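Notebook, pushing bench
Sat 15 February
Kept by Finn, with additions from Joscha where marked

Came in on the weekend because the building is quiet and I wanted to get the house rules for the bench written down while they're still fresh. We've been carrying most of them around in our heads since the Tapley visit, and every time somebody new sits down at the controls we tell them a slightly different version (I caught myself doing it on Thursday, with Joscha standing right behind me shaking his head). So this entry is half log and half first draft. Please scribble on it. Anything that survives until April goes on the wall sheet.

Coffee first, then the usual start-up. Read the last page of the log before touching anything, check the stop button, run the arm slowly through its home move, wipe the rod tip, wipe the board. The stop button check was fine. The home move was fine too, though the second joint still makes that dry little chirp when it comes down from high up. I've heard it since we moved the bench and it bothers me more than it bothers anyone else, so I'm noting it again.

Speed limits as they stand now, all taken from the Cukeck settings page: 200 mm per second for free moves above the board, 39 mm per second whenever the tip is low enough to touch a block. I would like the second number to be a hard limit in the software. At the moment it's a setting that anybody can type over, and I know for certain that somebody has, since I found it changed in the week after the Stollel people were here. No blame at all, it was probably me. But a rule you can type over at five in the afternoon when you're tired isn't much of a rule, and I'd feel a good deal better if it took two of us to raise it.

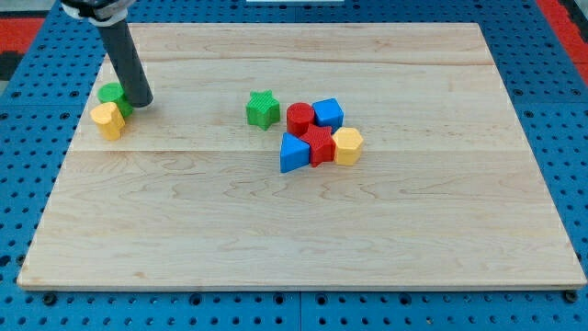
Contact height is the thing I most want us to agree on, and I spent the better part of the morning on it. Our old note says "keep the tip close to the board," which I wrote, and which I now find completely useless, because close means one thing to me and another thing to Joscha. What we want is a tip that stays clear of the wood and still meets a block low on its side, so that the block slides along and doesn't rock. The tip is rounded, so the part that does the pushing sits a little higher than the very bottom of the rod, and I had never properly allowed for that when I set the height by eye. Blocks with a round side are the touchy ones. With the green cylinder right by the tip and the yellow heart snug up against it, a push on the one is very likely a push on the other, and then whoever reads the log later has no idea which block the operator meant to move. So the draft rule is this: if two blocks are touching, the log line names both of them, and the operator says beforehand whether they are meant to travel together or be parted. It's a few extra words per move. I tried saying it out loud to myself this morning and felt silly for a while and then stopped noticing.

Next, resets. We have 3,269 logged pushes in the book as of Friday evening, and 326 of those carry the remark "hand in area," meaning somebody reached in to set a block upright or fetch one back. That is far too many for my taste. I don't think anybody was ever in real danger at these speeds, but the habit is a bad one, and it's exactly the sort of habit that follows a person over to the bigger arm at Mollon, where it would matter very much. Draft wording, then:

Hands stay off the board while the arm has power to move.
To reach in, pause the arm, lift the tip to the free height, say "hand in," and wait for the other person to answer.
When you're done, say "hand out," and wait for the answer again.
If you're alone, press the stop. No exceptions for a quick one.
A block that leaves the board stays where it is until the stop is pressed.

The last one came from Joscha and I think it's the best of the lot. The lunge after a falling block is a pure reflex, and you need a rule you've said aloud often enough that it gets there before your arm does.

Added by Joscha, afternoon: I agree with nearly all of this. Two things. First, "free height" needs a number on the wall sheet, or we'll have the same quarrel as we had over "close." Second, I'd let people working alone use pause instead of stop if the key is out and in their pocket. Coming back from a full stop takes ages, and if we make the safe way slow people will find a way around it. We do.

Back to me. He's right about the number and I'll measure it on Monday with the good gauge (the cheap one disagrees with itself). On the key I'm not convinced yet. A pause is only the software promising to hold still, and I'd want to see what the Cukeck manual says the key really cuts before I sign my name under it. Leaving the stricter version in until then.

Small things, so they don't get lost. The board needs a look at its fixings before the next long run; I'd like a mark across each bolt and the table so we can see at a glance if one has turned. The layer lines on the blocks collect dust, so use a soft brush on them and no cloth. Spare rod is in the second drawer, wrapped in the gray towel. And whoever has the long hex key, please bring it back, I've been using the short one all day and my knuckles are sore.

Arm parked, stop pressed, key on the hook at ten past four.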